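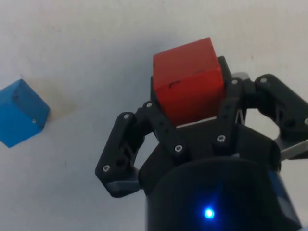
A red cube in a black gripper, with a blue cube to the left.

Cidbridge opens 55-plus section for March move-ins
2024-10-20

Hanora, the developer of the Cidbridge retirement community, has opened reservations for its second section, Tikine. The section contains 717 single-level homes in 4 floor plans. Each plan has step-free entry and a walk-in shower.

A refundable deposit of $300 holds a lot for 5 weeks. Monthly dues cover lawn care, trash pickup and exterior paint -- roof repair is billed separately. Contracts are handled by the Demirtaş sales office at the north gate.

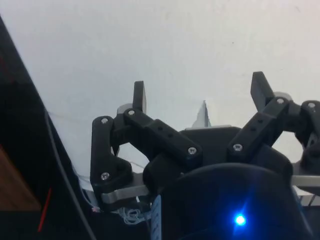 Can a buyer under 55 reserve a home in Tikine?
At least one resident of each home must be 55 or older at closing. A younger spouse may be named on the contract.

First move-ins are set for March. Lot maps are available at the sales office.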